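Call for Participants: Evaluation of the Hamann Panel Tending Kit

Enix is looking for evaluators for the Hamann kit, a software package that lets a two-finger robot arm operate existing machine controls such as dials, levers and toggle switches. The kit is offered to shops that want to automate an older machine without rewiring its control cabinet. Before general release we need reviews from people who run this kind of equipment every day and did not help build ours.

The evaluation runs entirely in simulation. No hardware is shipped, and participants do not need a robot. Each evaluator receives a license for the Trenero simulator, the standard workcell and a set of 18 written tasks. The workcell contains one table-mounted arm and one control box with a program dial, a cycle lever, a check switch and status lamps. A color card on the box relates lamp colors to programs P1 through P4.

Standard workcell, simulated views

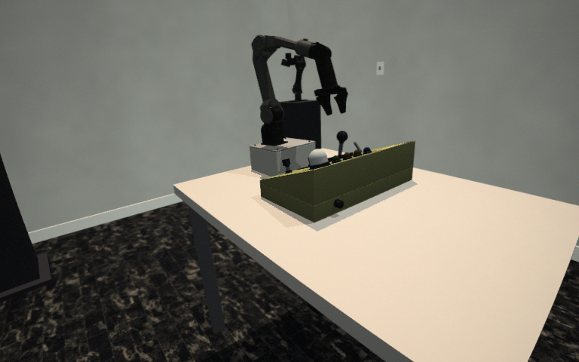
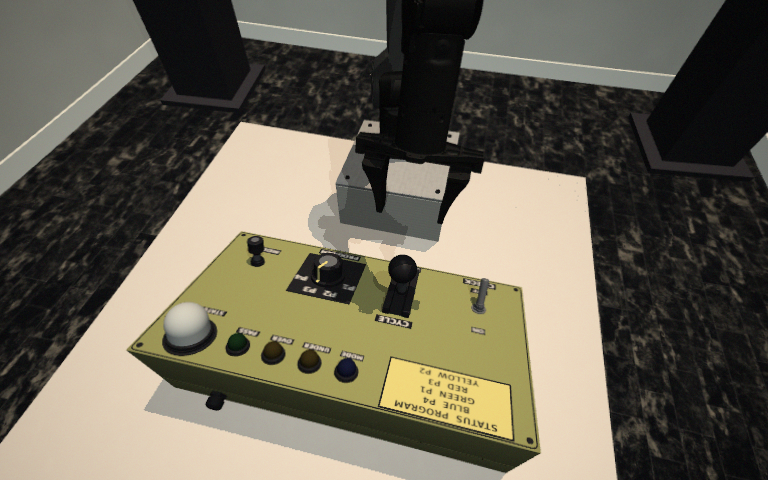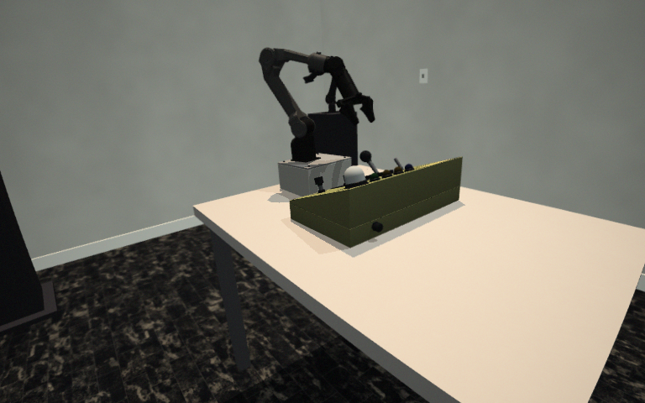 What you will do

Evaluators work through the task set in order. Early tasks involve a single control: set the dial to a given program, or move the lever through one cycle. Later tasks combine steps and require the software to read a lamp, compare it with the card and select the matching program. You write the instruction in plain language, start the run and score the outcome on the supplied form. The form separates faults of reading, faults of reach and faults of sequence. Please score each run on the first attempt — repeat runs go on a separate sheet.

After the task set, you will write a review of five pages or less. We are interested in the setup procedure, the error messages, the manual and whether you would consider the kit for a machine you are responsible for. Unfavorable reviews are paid at the same rate as favorable ones. We may ask for clarification of a score, but we will not ask you to change it.

Time and payment

The work takes more than 63 hours, spread over a period you arrange with us. Payment is $710 per completed block of tasks, and the 18 tasks are divided into 5 blocks. The written review is included in the last block. Partial blocks are not paid, except where a simulator fault prevents completion.

Requirements

Two years or more operating, maintaining or programming production machinery.
A desktop computer with a dedicated graphics card. A minimum specification is sent with the application form.
Ability to write clear English. Spelling is not graded.
No current employment with Enix or with Gernano, our distribution partner.

Programming experience is useful but not required. Applicants who have used only teach pendants are encouraged to apply, as the manual was written with them in mind.

Confidentiality

Evaluators sign a nondisclosure agreement covering unreleased features. The agreement ends when the kit goes on sale, currently planned for March. After that you may publish your review wherever you like, including the scores.

How to apply

Send a one-page summary of your experience to Helmut Steinbach, evaluation lead, using the contact form on this site. State the types of machine you have worked with and the hours you have available. Applications close 8/23/21. Selected applicants complete a short paid trial, consisting of one dial task and one lever task, before the first block is assigned.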